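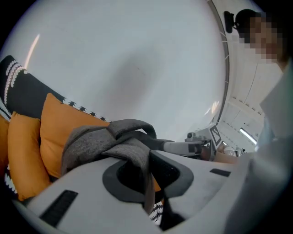 Household Assistant (Soft Furnishings), Part-time

Prurnov House, Fistdale

Applications are invited for the post of Household Assistant. The successful candidate will keep the residents' sitting rooms in good order and will report to the House Manager, Kamonchanok Petchrat.

Duties

Brushing down sofas, including those in dark patterned fabric, on which lint shows readily.

Straightening and plumping cushions, and returning them to the correct sofa. Orange cushions belong with the black and white upholstery.

Wiping table tops, door frames and paintwork.
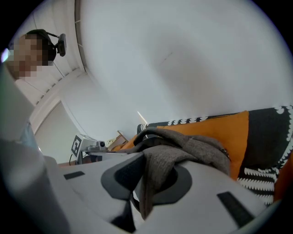
Recording worn seams and stains in the furnishings book.

Hours and pay

The post is for 8 hours a week over 2 mornings, paid at 800 a month. Paid leave is 40 hours a year. Training in fabric care is given in the first month.

Requirements

Applicants should have some experience of housekeeping and be able to lift and turn seat cushions. Two references are required.

How to apply

Letters of application should be addressed to Olesia Pasichnyk, Staff Office, Prurnov House, and must arrive by November 18, 2019. Interviews will be held at the house.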